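To: Members, Zolaslow Textile Reuse Network
From: Gyula Lengyel, Secretary
Subject: Re: October clothing exchange, sorting standards

Dear members,

Thank you for the replies received to date. The Etetti branch wrote:

> Our centre took in 2,116 garments last season and set aside 227 as
> unsuitable for resale. Could the network confirm whether plain
> T-shirts with minor wear remain eligible?
> Feker, for the Etetti branch

Plain T-shirts remain eligible where the neckline and hems are intact. Faded colour is acceptable. Branches should record rejected items by fibre on the Wilczyńska form.
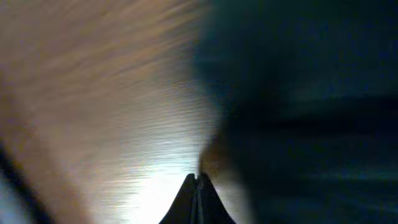 Pale surface, blurred by movement.

Drop-off opens at 10 a.m. Each household may bring up to 12 garments, laundered and unbagged. Footwear will be handled separately under the existing arrangement.

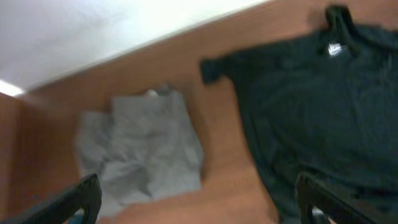

May a branch hold unsold stock over to the next exchange?
Unsold stock may be held for one further exchange, after which it is to be forwarded for fibre recovery.

Amendments to the grading schedule should reach me in writing before the stalls are allocated. Branches with no changes need not reply.
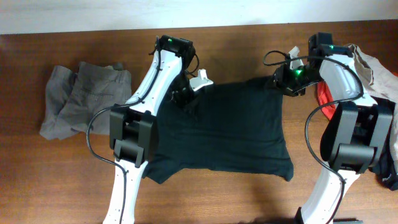
Black short-sleeved T-shirt on a brown tabletop.

Yours faithfully,
Gyula Lengyel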